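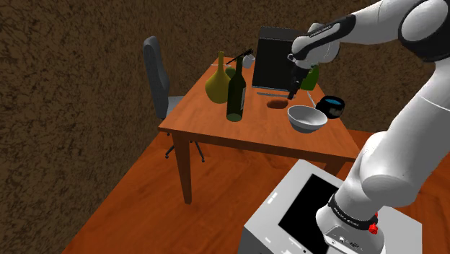
Figure 1. Robot arm and gripper over a wooden table with a small green bottle (computer rendering).

Search this journal
Enter keywords, author or DOI
Advanced search

4. Fines, Funerals and the Price of Talking

Junpei Sekiguchi

The ritual of the Brireo Lodge has had more than its share of attention. Its passwords were printed in a Rustcombe newspaper within a few years of the founding, its oath was parodied at the town's summer fair, and at least one local history devotes an entire chapter to the apron. The account books have been left alone. They are dull to look at, they smell, and the early volumes were kept in a hand that one cataloguer recorded simply as "regrettable." They are also where the lodge said what it cared about, in a form it never expected outsiders to read.

The surviving ledgers contain 2394 entries. Of these, 1314 record dues, which I set aside for the moment; members paid them or were chased for them, and the chasing is treated in Section 5. Another 754 record fines. The remainder is a mixed bag of sick pay, burial grants, coal, candles, rent, and a running dispute with a carpenter over a door. Earlier writers who touched the ledgers at all took the burial grants as the main event and the fines as background noise. I want to turn that around, at least for the length of this section.

The bylaws list the offenses for which a brother could be fined. They are what one would expect of any lodge of the period: swearing, sleeping, arriving drunk, arriving late, leaving early, speaking out of turn, speaking of politics, speaking of religion, and wagering on the premises. A reader who stopped at the bylaws would picture a room in which serious men sat upright and thought about virtue. The ledgers suggest a room in which serious men interrupted each other. Speaking out of turn is by a wide margin the commonest offense in every volume, and it was cheap. The rate never rose during the life of the lodge, although rent, candles and the burial grant all did. By the final volume a man could interrupt his brothers for less than the cost of the beer he was drinking while he did it.

It is tempting to call this a failure of discipline. The lodge's own officers called it that every December, when the accounts were read out and somebody moved that the rate be doubled. The motion was lost each time. The clerk recorded the debate in full on one occasion only, and his summary notes that four of the speakers against the increase had to be fined during it. I think the members knew what they were doing. The fine for talking was a fee for talking, and a great many of them found it good value.

The money went into the Emis Fund, a box set up to help widows whose husbands had fallen behind on dues and so had lost their claim to the ordinary grant. This is the part of the arrangement that has been missed. Under the written rules, a widow in that position received nothing. In the ledgers, she generally received something, and it came out of what her husband's friends had paid for the pleasure of shouting at him. The rules stayed strict and the practice stayed kind, and the two were kept on different pages.

How far this was planned is hard to say. No resolution founding the fund has been found. It first appears in the second volume as if it had always been there, with a balance carried over from a page that does not exist. Later lodge histories credit it to the charity of the founders, as lodge histories do. The founders, on the evidence, were occupied with the door.

Some caution is needed before reading too much generosity into the figures. Three points should be kept in mind.

First, the clerks were not neutral. The clerk kept a portion of each fine for his trouble until the practice was stopped, and under that system the lodge appears to have been exceptionally badly behaved. When the clerk's portion was abolished, manners improved within the month. I have kept the earlier fines in the total, but I would not build a theory of working-class sociability on them, and I regret that in a conference paper I once did.

Second, some fines were never paid. A small cross in the margin seems to mark money received, and the crosses are missing from whole pages of the third volume. Either the members had stopped paying or the clerk had stopped making crosses. The balance of the fund argues for the second reading, since it goes on rising at its usual pace, but it is possible that the balance was being written down from habit.

Third, there is the matter of Kiani Hall. When the lodge moved there from the upstairs room it had rented before, it began sharing a building with a rival society that had better chairs. Attendance at both went up. So did fines for absence during the closing prayer, which I take to mean that men were going down the corridor. Comparison across the move is risky for this reason, and Table 2 gives the two periods separately.

None of this takes the ritual out of the picture. The burial service was plainly felt, and members who could be fined for a dozen things at an ordinary meeting were almost never fined at a funeral. There are 3 exceptions, all for lateness, all charged to the same man, and the last of them was crossed out with a note reading "his own brother." Whoever held the pen that night had the bylaws in front of him and decided against them. It is the shortest statement of policy in the archive and, to my mind, more use than the printed preamble, which runs to eleven pages and mentions Solomon on most of them.

What the fines offer, then, is a record of the lodge between its ceremonies. Historians of fraternal life have tended to ask what members believed, and have gone to the oaths and lectures for an answer. The oaths were bought ready-made from a printer two counties away - the invoice survives, with a complaint about the binding - and were used by several other bodies with the name changed. The interruptions were local work. Section 5 follows the same members into arrears, where their conversation was less lively and the clerk's handwriting, for whatever reason, becomes a good deal easier to read.

Article history: accepted Nov 8, 2018

Related articles
Aprons and Their Makers in the Small-Town Lodge
Who Paid for the Candles? Lighting Costs in Rented Meeting Rooms
The Rival Downstairs: Shared Halls and Divided Loyalties
Burial Clubs Before the Insurance Agent
Review essay: Recent Work on Oaths, Passwords and Handshakes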